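Darau Terraces, on the slope above the old ferry road, will have 276 homes when the last street is finished. The first 24 families received their keys in May, and the second group is waiting for the road surface.

The developer, Sunow, bought the land as one piece and decided to keep the old pear orchard in the middle. Every house is within 600 meters of it. Prices are higher than in the town below, but the lots are wider and most of them look to the river.

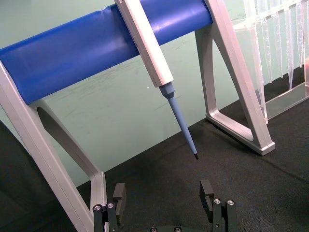
Chiharu Ichikawa, the architect of the first phase, wanted the streets to follow the hill. "A straight road would be cheaper," she told me, "but then you must cut the hill, and the rain water comes to the kitchen." Her largest model has 2,772 square feet and four bedrooms – the smallest has two and a covered porch.

A bus to the station is promised for the second phase. Until then the residents drive, and the evening line at the lower bridge is already long. The town plans to add one more lane there next spring.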